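Notes, Thursday session, slot 3
Speaker: Patricio Lagos
Talk: What the Wernholm number does and doesn't tell us

Start with the number. 73 percent success on clutter, policy trained only in simulation. Leave it on screen a moment. Ask who has quoted it. I have, in a grant report.

Then the setup. Wernholm trains on 1,000 generated layouts and tests on 40 held-out ones. Same generator, same objects, same renderer. "Held out" means the positions changed. Say this slowly, people miss it.

Next slide is one of the rendered layouts. Cups, a cracker, a pear, small stuff between them. Plain gray everywhere, no table edge, no wall. 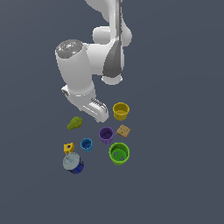 Our rerun at Korkdale. We kept their weights and wrote our own scoring. Their script counts a grasp if the object leaves the surface at all. Ours wants it held until the arm stops. The score fell. I'm not giving the new figure today, Insaurralde is still checking the seeds and I'd like to be wrong in private first.

Contact friction: one value for every object. A cracker and a cup should not grip the same. The paper gives this half a sentence in the appendix.

Be fair here. The Ruten baseline has the same problems and fewer test layouts. Wernholm released code, which is how we found any of this. Thank them by name.

What I'd accept as evidence: 600 trials on a real arm, objects bought by somebody outside the group, failures published with the video. Up to now I've seen none of the three from anyone, us included.

If short on time, skip friction. Questions. Someone will ask about domain randomization. Answer: randomizing what, and who picked the range?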